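**水切りかご**(みずきりかご)は、洗い終えた食器を立てたり伏せたりして置き、水気を落とすための台所道具である。皿立て、ディッシュラック、水切りラックなどとも呼ばれ、呼び名の数だけ形もあるといってよいほど種類が多い。針金を曲げて溶接したもの、木の棒を組んだもの、竹を編んだもの、樹脂を型で抜いたものがあり、どれも台所の片隅で静かに働いている。この項では、おもに家庭で使われるものについて、成り立ちと形、使い方、手入れの順に述べる。

## 成り立ち

器を洗って乾かすという仕事は、器そのものと同じくらい古い。水切りの道具がいつ生まれたかを言い当てるのは難しく、多くの土地では、ざるや簀の子、あるいは敷いた布がその役を兼ねていた。日本の家でも、竹ざるに茶碗を伏せて縁側に出しておく光景は、年配の方ならきっと懐かしく思い出されることだろう。

丘あいの町ポルコム(Porulcombe)では、流しの上の壁に細い木の棒を並べた棚を取りつけ、洗った皿をそのまま差し込んでしまう習慣が長く続いた。しずくは真下の流しに落ちるので受け皿がいらず、皿はそこが定位置になるため、しまう手間もない。土地の人はこれを「雨の棚」と呼び、嫁ぐ娘に持たせる家もあったという。町の古い家には、棒の間隔が左右で違う棚がときどき残っている。広いほうが深皿、狭いほうが平皿のためのものである。

川下のフィルノル橋(Firnolbridge)では、もともと鳥かごや籠の持ち手を作っていた針金職人たちが、冬の手間仕事として皿立てを手がけるようになった。なかでもオルトナー(Ortner)の工房は、底の網を少しだけ弓なりに反らせた形で知られる。反りがあるとしずくが両端へ流れ、網の真ん中に水がたまらない。まことにささやかな工夫なのだが、これに慣れると平らな底のものには戻れないと言う人が多く、今でも古い品を探して歩く愛好家がいる。工房の帳面には、ある年の3月だけで303台を納めたという記録があり、春の大掃除に合わせて買い替える家が多かったことをうかがわせる。

## 形と種類

ひとくちに針金の水切りといっても、大きく二つの系統に分けられる。一つは深さのあるかご型で、椀や湯のみ、鍋のふたまで何でも受け入れてくれる懐の広さがある。もう一つは浅い立て型で、皿を一枚ずつ仕切りに差し込む。前者は気楽だが重なったところが乾きにくく、後者はよく乾くものの、丸みの強い鉢などは行き場に困ってしまう。

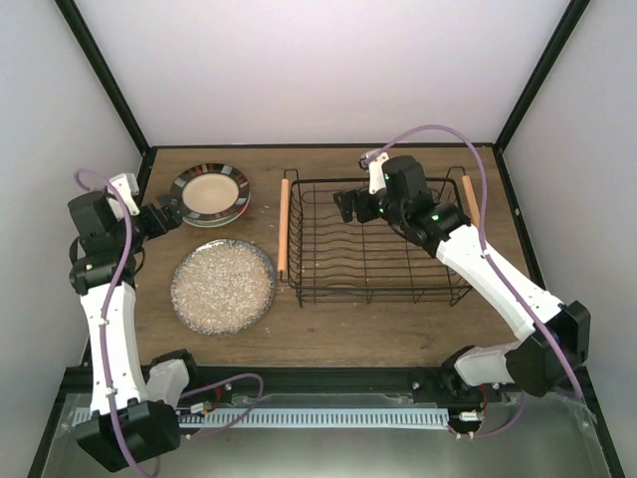 そこで両方の性質を持たせた折衷型も作られている。かごの半分に仕切りを立て、残りの半分を広く空けておくもので、少人数の家ではこれ一つで朝晩の器がおおむね片づく。仕切りの間隔は、薄手の洋皿に合わせると和の中鉢が入らず、中鉢に合わせると洋皿が寝てしまうという具合で、どの作り手も頭を悩ませてきたところである。タロフ(Tallov)式と呼ばれる形では、仕切りの針金を6本だけ抜き差しできるようにして、使う人が自分の器に合わせて並べ直せるようになっている。

箸やさじを立てる小さな筒は、かごの外に掛けるものと内側に収めるものとがある。外掛けは場所を取らないかわりに傾きやすい。内掛けは安定するが、そのぶん皿が一、二枚入らなくなる。どちらがよいかは、もう好みと台の広さの話であろう。

## 素材

針金には、鉄に樹脂やほうろうをかけたもの、めっきをしたもの、ステンレスなどが用いられる。被覆のある鉄は器への当たりがやわらかいけれども、端が傷むとそこから錆が進む。ステンレスは錆びにくく長く使えるが、薄い磁器を勢いよく置くと高い音がして、初めのうちは少しどきりとする。

木や竹のものは軽く、見た目も温かい。ただし乾ききらないうちに次の器を載せることが続くと、黒ずみやかびが出やすい。ポルコムの棚が長持ちしたのは、壁の高いところにあって風がよく通ったためと考えられている。

## 置き方のこつ

器は糸尻の水がたまらない向きに傾け、隣と触れ合わないように置くのが基本である。大きな皿を奥に、小さなものを手前にすると風が通り、取り出すときにも袖を引っかけずにすむ。椀は真下に伏せるより、縁をどこかに軽く預けて斜めにしたほうが、内側の湿気がこもらない。塗りの器は長く置かず、早めに布で拭いてやりたい。

欲張って山のように積むと、下のものがいつまでも乾かず、崩れる心配もある。洗い物の多い日は途中で2度に分け、先のものを拭いてしまってから次を置くと、かえって早く終わる。

## 手入れ

水切りかごは、きれいな器を置く場所だけに、それ自体の汚れには案外気づきにくい。白っぽいざらつきは水に含まれる石灰分などが残ったもので、クエン酸を溶かした水で湿らせてしばらく置き、やわらかいブラシでこするとたいてい落ちる。そのあとはよくすすぐこと。塩素系の漂白剤と酸性のものを一緒に使ってはならない。受け皿にはぬめりが出やすいので、こまめに水を捨て、夜のうちに立てかけて乾かしておくとよい。

## 関連項目

- 布巾
- 流し台
- 食器棚
- 竹細工

最終更新:2024年1月29日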